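README de la carpeta "cocina"

Lærke Frandsen
Abril

Hola. Si has llegado hasta esta carpeta es porque te interesa cómo friega la gente los platos, o porque te has equivocado de carpeta (pasa mucho, la de al lado se llama "cocinas" y tiene los planos). Lo que hay dentro son mis notas y fotos sobre fregaderos, escurridores y lavavajillas, que empecé a juntar para el proyecto Wandley y que han ido creciendo bastante más de lo que yo pensaba.

## Qué hay dentro

- 163 fotos en la subcarpeta `fotos`, casi todas tomadas desde arriba, a la altura de los ojos de quien friega.
- 41 notas en texto plano, una por sesión. Las primeras son cortísimas, perdón, todavía no sabía qué quería apuntar.
- Una tabla, `vajilla.csv`, con el tipo de pieza, el color y dónde estaba cuando hice la nota: fregadero, escurridor, lavavajillas o encimera.

Las notas van numeradas y el número coincide con el principio del nombre de la foto. Menos en el caso de la 18, que se me coló dos veces. La buena es la que lleva una "b" al final.

## Las cocinas

Son tres. La de Coton es la antigua, con pila de un solo seno y cero sitio para apoyar nada. La de Zevine tiene el escurridor fuera, sobre un paño, y por eso en la tabla verás tantas filas con "encimera". La tercera es la de la calle Ásgeirsdóttir, mi preferida, blanca y brillante de arriba abajo, ¡y con el lavavajillas pegado al fregadero! Esto último cambia muchísimo la manera de trabajar: el plato pasa de un sitio a otro casi sin mover los pies.

## Cómo leer la columna "estado"

Uso pocas palabras y las uso siempre igual (bueno, desde la nota 22):

- `apoyado`: la pieza descansa de lado contra algo. En la foto de Ásgeirsdóttir que pongo bajo este punto, el plato blanquecino está contra el escurridor negro, dentro de la pila, y el lavavajillas tiene la puerta bajada. Para mí es el "apoyado" de manual.
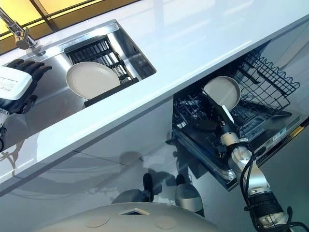
- `encajado`: la pieza está metida entre dos varillas y se sostiene sola. Con los platos hondos me cuesta decidir, y en la duda pongo `apoyado`.
- `suelto`: tumbada en el fondo de la pila o sobre la encimera, sin tocar el escurridor.
- `fuera`: ya no está en la zona de fregar. Suele ser un vaso que alguien se ha llevado a la mesa.

No hay columna para limpio o sucio. La tuve un tiempo y la quité: en una foto no hay manera de saberlo, y yo estaba rellenándola de memoria.

## Cosas que fallan

El acero refleja mucho. En las fotos de media tarde hay brillos en el fregadero que parecen cubiertos y no lo son, así que mira la nota antes de añadir una cuchara a la tabla (yo añadí dos). Con los escurridores negros y las cestas negras pasa algo parecido, se confunden unas varillas con otras y hay que fijarse en dónde acaba el borde.

Los colores de la vajilla los puse a ojo. "Blanco", "crudo" y "hueso" son probablemente el mismo color en días distintos, y cualquier día los junto.

## Si quieres añadir algo

Copia `plantilla.txt`, ponle el número siguiente y escribe la nota antes de recoger la cocina, que luego se olvida todo. Una foto por nota es suficiente. Si cambias una fila antigua de la tabla, deja la anterior debajo con una almohadilla delante y ya la borro yo cuando la haya mirado.

Me falta casi todo lo de sartenes y ollas grandes, por cierto. Si friegas de esas a menudo, escríbeme.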